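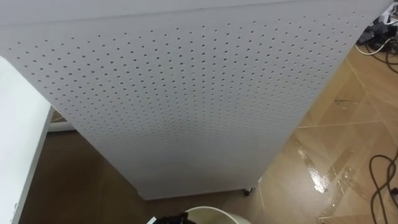
White perforated cabinet on castors

How to quieten a noisy home office (without spending a fortune)

Posted 2/22/24

I've worked from the box room at the back of our house for 3 years now, and for most of that time I sounded on calls like I was phoning in from a public swimming pool. Hard floor, bare walls, one big window and a door that doesn't quite meet its frame. If that's your room too, have a go at the steps below. I did the lot over a couple of weekends and spent £120, most of it on one rug.

A quick word before you start buying things. There are two different problems that people lump together as "noise". One is echo, where your own voice bounces about inside the room. The other is sound getting in from outside, like traffic or next door's telly. Soft stuff fixes the first one and does very little for the second, so work out which one is driving you mad.

Step 1. Do the clap test

Stand in the middle of the room, shut the door and clap once, hard. Listen to what comes after the clap. If you get a sort of metallic ringing (mine went on long enough to be embarrassing) you've got echo. Now walk to each corner and do it again. Jot down where it's worst, as that's where you'll be putting things first.

Then sit at your desk and record yourself reading something out for a minute on your phone. Keep the recording! You'll want it at the end, and it's much easier to hear a change when you can play the two back to back.

Step 2. Sort the floor

Get the biggest rug you can afford and put something thick underneath it. I ended up with one called the Anar, a wool thing in a rusty orange that I wouldn't have picked if it hadn't been in the sale, and I've grown very fond of it. The underlay matters as much as the rug, so don't skimp. I bought the cheap thin sort first and it was like putting a tea towel under there.

Measure from the wall to the front of your desk and make sure the rug covers the bit of floor between you and the wall you face. If your chair has wheels, go for a short pile. I didn't, and spent a month rowing myself backwards.

Step 3. Break up the wall behind your screen

Your voice heads straight for this wall and comes straight back, so it's a good one to start with. You have a few choices here.

A full bookcase works well if you push the books in unevenly. Mine are all over the place and I now have an excuse for it.

A heavy blanket or quilt hung from a curtain pole is the cheapest option by miles. Leave a gap of a few centimetres between the fabric and the wall, and let it hang in folds. Pulled tight it does much less.

Felt panels look the neatest. I bought a pack of Prisex ones and stuck them up with removable strips, the sort you pull down to release. Wipe the wall with a damp cloth and let it dry overnight first – I skipped that and woke up to find most of them on the carpet.

Step 4. Deal with the window

Glass is dreadful for echo and it lets the street in as well. Thick lined curtains are the answer, and they need to be wider than you'd think. Measure the pole and double it. Mine came second-hand and were too long, so I just turned them up with iron-on tape and nobody has noticed.

If there's a draught there's a sound leak too. Run your hand slowly around the opening part on a windy day and put foam strip wherever you feel air coming in. It comes on a roll, you peel off the backing, and the only way to get it wrong is to stretch it as you go. Lay it down loose, press, and cut it with ordinary scissors.

Step 5. Fill the gap under the door

I put this off for ages and I wish I'd done it on day one. Brush strips screw on and last for years. Stuffed draught excluders just sit there and get kicked. I went for the brush.

Hold the strip against the door with the bristles just touching the floor, mark your holes with a pencil, and drill small pilot holes before the screws go in. Open and close the door a few times before you tighten everything up. If it drags, lift it by a hair and try again.

Step 6. Hunt down the hums

With the room softer, you'll start hearing the little noises that were hiding. Turn everything off at the wall, then switch things back on one by one and listen. In my case the printer was buzzing against the shelf, and a folded bit of old yoga mat underneath it shut it up completely.

Step 7. Record yourself again

Same spot, same phone, same paragraph. I played both of mine through headphones and was properly chuffed. There's still a bit of ring up near the ceiling, and I'm thinking of a fabric lampshade for that. If you've tried one in a small room, let me know in the comments how you got on.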